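Skewers Without Tears: Notes From a Small Grill

I have been putting food on sticks for most of my adult life and have ruined it in every way available. What follows is what survived. It assumes a small grill, a small kitchen and guests who say they will come at six on Saturday and mean seven-fifteen.

Soak the sticks, or don't

Every recipe tells you to soak wooden skewers for half an hour. I did this faithfully for years. The exposed ends charred anyway, because water in a stick lasts a few minutes over a real fire. If you like the ritual, keep it. What saves the ends is a doubled strip of foil laid along the edge of the grate, with the bare wood resting over it.

My neighbor Eyerusalem Nigatu freezes hers after soaking, in a bread bag, and takes out what she needs. She claims it works better. Her sticks do look better than mine, but so does her entire yard.

Cut for the stick you have

Chunks of meat should be the size of a walnut in its shell. Onion goes on in petals two layers thick. Single layers burn, and three layers stay raw in the middle and slide off into somebody's lap. Zucchini gets cut thick, in coins, and goes on through the skin side so it has something to hang on to. Bell pepper can be any shape you like. It will still curl.

Mushrooms split. Twist the skewer as you push, slowly, as though you were picking a lock. Mine still split one time in four, and those are the cook's.

Keep the tomatoes to themselves

The mixed skewer is a beautiful idea, and it was invented by a person who had never waited for chicken. By the time the meat is done, the tomato has given up and dropped through the grate. Put small tomatoes on their own sticks and grill them last, over whatever heat is left. They want a couple of minutes, and a pinch of salt afterward.

Thread them through the stem end. Going in sideways opens a seam, and the first time you turn the stick the whole thing empties onto the coals. Pat them dry beforehand if they've just been washed.

Work over a white board with a shallow metal tray next to it. Juice shows up on white, so you know what needs wiping, and the tray's rim keeps the finished sticks from wandering off.
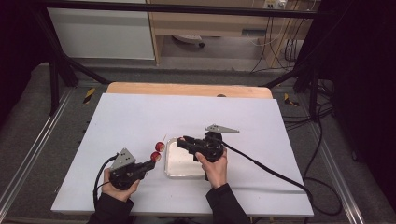
Two sticks are better than one

Shrimp and anything flat will spin on a single skewer. You turn the stick, the stick turns, and the food stays exactly where it was, getting darker on one side. Run a second skewer parallel to the first, a finger's width away. It feels fussy until you flip a whole row in one go.

Marinade math

There isn't much. Oil, acid, salt, something with a smell. Go easy on the lemon with shrimp, which turns chalky if you leave it in overnight. Sugar and honey go on in the last few minutes with a brush. I put them in the marinade once, in April, and the grill still remembers.

Set some marinade aside before the raw meat goes in if you plan to serve any as a sauce. You will forget this, as I do, and you'll be boiling it in a saucepan while people eat.

Storage

Wooden skewers come in bags of 100, and the bag rips the day you open it. Stand them in a tall jar, points down. I once bought a box of 300 because it was cheaper per stick, and I expect to leave some of them to my children.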